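**Ticket 3864** – Guest bedroom, unit 57: folded laundry not staying folded, wardrobe shelf overflows
Status: open, pending second pass
Opened by: Athina Chrysikopoulos
Assigned to: Periklis Politis

### Reported problem

Knit tops come out of the wardrobe creased across the front. Stacks lean and fall when the door is opened. Tenant has asked twice whether the shelf spacing can be changed. Denim stacks on the same shelf hold their shape.

### Environment

- Double bed used as the folding surface. Printed cotton-type bedspread, left on.
- Wooden wardrobe on one side of the bed, wooden dresser on the other.
- Detergent: Etness liquid, normal dose. No softener.
- Shelf inserts: Stestero, fitted in May.

### Log

**09:10, Politis.** Emptied the shelf onto the bed. Measured clear height between inserts: 146 mm. The stack that came out was taller than that when not compressed, so someone has been pushing it in. That accounts for the leaning but not for the crease across the front.

**09:35, Politis.** Checked the inserts for level. Fine. Checked the door for rubbing. It clears the shelf edge by 2 mm, which is tight, and a sleeve hanging over the front will catch. Not adjusting the hinge today. The molding on the wardrobe is curved and I don't want to plane anything without Spanos seeing it first.

**10:05, Chrysikopoulos.** Tenant confirms tops are folded in half lengthwise, then in half again from the hem, then stacked. Sleeves are left wherever they land. Tenant folds directly after the dryer.

**10:20, Politis.** Tried the tenant's method on three tops. The sleeves bunch under the second fold and produce a ridge. After some time under the weight of the stack, the ridge prints through to the front panel. Reproduced on all three. The jeans don't show it, as expected.

**10:50, Politis.** Changed one thing at a time:

1. Same fold, sleeves laid flat first. Ridge smaller, still visible.
2. Sides folded to the middle, sleeves turned back along the body, then folded in thirds from the hem. No ridge.
3. As 2, but stored upright in a row with the last fold facing up. No ridge, and the row fits under the insert without pushing.

Going with 3 for knits. Denim stays stacked flat.

**11:15, Dunleavy.** Asked whether a folding board would be quicker. There is a Zeltico board in the supply closet. Tried it on the smaller tops and it works, but the panel is too narrow for the larger sizes and you end up refolding the sides by hand. Returned to closet.

**11:40, Chrysikopoulos.** Note on the surface: the bedspread drags on light jersey, so the bottom layer stays put while the top layer slides and the hem comes out crooked. Smooth the shirt from the collar toward the hem with the flat of the hand before the first fold. If it still twists, pick it up by the shoulders, shake once, lay it down again.

### Findings

Two separate faults. The front crease comes from bunched sleeves plus stack weight. The falling stacks come from overfilling and the narrow door clearance. Neither is an insert defect, so no return to Stestero.

### Actions

- [x] Knits refolded by method 3, first batch
- [x] Denim moved to the lower shelf
- [ ] Remaining T-shirts, including the mint-green one with the leaf embroidery
- [ ] Spanos to look at door clearance
- [ ] Sort the dresser top. Bottles and papers are mixed together and there's a cardboard box there that could go elsewhere – separate ticket if it takes longer than an hour
- [ ] Ask Triantafyllou whether the Kalogeropoulos dividers are still in stock, in the short size

**13:05, Politis.** Resumed with the T-shirts. Leaving the denim on the bed until these are finished, then everything goes back in one trip.
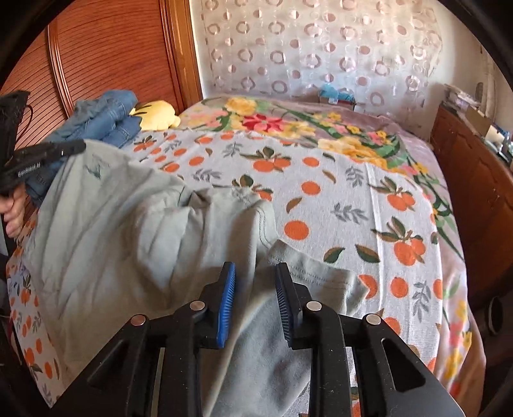 **13:30, Chrysikopoulos.** Changing priority to low. The tenant is fine with using the upright row in the meantime and will report back if the crease returns. Please keep the ticket open until Spanos has checked the door.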